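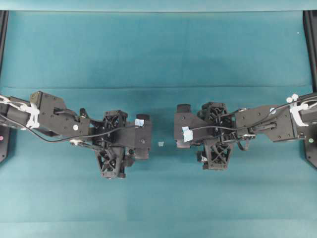
How much water do I need for soaking dry chickpeas?

For 200 grams of dry chickpeas, take one liter of cold water. The chickpeas will grow to more than double size, so the bowl must be bigger than you think at first.

Soaking and cooking dry chickpeas at home
Updated 7/18/23

I write these instructions for the people who buy dry chickpeas for the first time. In the can everything is already done for you, but the taste of home cooked ones is much better, and one bag lasts long.

Before soaking, spread the chickpeas on a plate and look for small stones. I use the Bivano brand from the market, and in February I found two stones in one bag. Then rinse them under the tap.

Put them in the bowl with the water and leave them for the night. In summer my kitchen is very warm, therefore I keep the bowl in the refrigerator. Ten or twelve hours is good.

In the morning throw away the soaking water and rinse again. Move the chickpeas to a big pot and add fresh water, three fingers above them. Bring to a boil and take off the foam with a spoon. After this, make the heat low and put the lid on, a little open.

Start tasting after 50 minutes. For salad I stop when they are soft but still keep their shape. For hummus I cook them half an hour longer, until I can press one flat between two fingers. Old chickpeas need more time, sometimes two hours. Salt goes in for the last ten minutes.

Let them cool in their own water. They stay good for four days in the refrigerator, in a closed box. For freezing, drain them well and pack 200 grams in each bag.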